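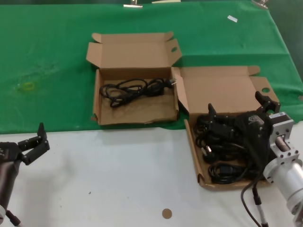 Page 178

Unit 6: Packing for Small Shipments

Read this before the February session. Bring the worksheet from Unit 5, filled in, and a tape measure.

6.1 What the box has to do

A shipping box holds the goods together, keeps them from moving, and gives the carrier a flat surface for the label. Most damage in small shipments comes from movement inside the box. An item that can slide will hit the wall every time the parcel is tipped, and a parcel is tipped many times between the packing table and the door.

Corrugated board is made of a wavy sheet, called the fluting, glued between two flat sheets called liners. The board is strongest when the load runs along the flutes. In an ordinary upright carton the flutes run up and down, so cartons can be stacked. Turn the carton on its side and it will crush under a lighter load.

6.2 Two common styles

Slotted carton. Four flaps at the top and four at the bottom, closed with tape. It is cheap and stores flat. The bottom must be taped before filling.

Mailer with attached lid. Cut from one sheet and folded into shape. The lid is hinged along the back edge, and small tabs on the lid tuck into the front. It suits shallow goods such as cables, adapters, books and folded clothing. The front and side walls are often double, so a mailer of the same board will usually feel stiffer than a slotted carton. It takes longer to fold the first few times.

6.3 Choosing the size

Measure the item at its widest points, including anything that sticks out. Add room for the filler on each side. For a coiled cord, measure the coil as it will lie in the box. Cords should be looped loosely and tied once. A tight bend next to the plug strains the wires where they enter it. Put a paper sleeve over bare prongs if they will touch a printed surface or a screen.

6.4 Case: Faledwood

Faledwood sells desk lamps by mail. The lamp, the shade and the power cord used to go into one slotted carton with loose paper fill. The firm shipped 3000 lamps in its first season and had 200 returns for scratched shades. Chiamaka Afolabi, who ran the packing room, moved the cord into its own mailer and placed that mailer under the lamp base. She tried this on a run of 500 lamps before changing the whole line.

Points to look for when you read the case sheet:

The cord was the hardest loose object in the carton, and it sat next to the softest finish.
The new mailer added cost and folding time. The case sheet gives both.
The trial used the same carrier and the same outer carton as before. Why does this matter when the returns are compared?

6.5 Terms

Void fill: paper, air pillows or other material used to take up empty space.
Score: a pressed line where the board is meant to fold.
Inner pack: a smaller box or bag placed inside the shipping carton.

6.6 For the session

Work in pairs. Each pair will get a flat mailer blank and one item. Fold the blank, pack the item, close the lid and give the box a gentle shake. If anything moves, open it and repack. Write down what you changed.

Answers to the Unit 5 worksheet are on the back page. The supplier sheets for Flanow and Vomix are at the front desk and must stay in the room.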